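Mugo: a word list of kitchen and household talk

Hello, and thank you for looking in. Mugo is a collection of short sentences that people say to one another at home, mostly while cooking, tidying up or hunting for their keys. I began it because the phrase books I had were full of hotels and railway stations, and my evening class wanted to know how to ask somebody to pass the lid.

What you get

There are 2758 sentences in the main file, one to a line, each with a plain gloss and a topic word. A second file, called Totach, holds 270 short dialogues built from the same vocabulary. The topics run from breakfast to mending, and I'll admit that breakfast is far better covered than mending (we are a talkative lot before nine in the morning, and rather quiet with a needle in hand).
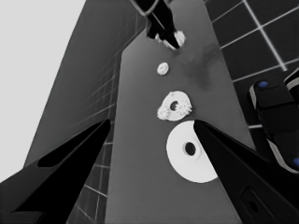

Each line has three columns with a tab between them: the sentence, the gloss, the topic. Please don't open the files in a spreadsheet and save them again without checking, as mine has a habit of turning "1/2 cup" into a date, and I spent most of a March evening putting those right.

Where the sentences came from

Mwende Owino wrote the first 700 with her class, and Chi-keung Ho and I wrote the rest between us over a long winter, reading them aloud on the telephone to see whether they sounded like anything a person would say. A good many didn't and were thrown out. The spelling is British all the way through, so you'll find "aubergine" and "tin foil", and "tea" may mean either the drink or the meal. The gloss says which.

Known troubles

The topic "tidying" overlaps badly with "washing up". There are 30 lines marked "unsure" where we couldn't agree on the gloss, and I'd be very glad of opinions on those. Totach has no dialogues with more than two speakers yet.

Using it

Do whatever you like with the files, in class or out of it, and mention Mugo by name if you pass them on. Corrections are welcome, however small! Send the line as it stands and the line as you'd have it, and one of us will write back, though it may take a week or two in term time.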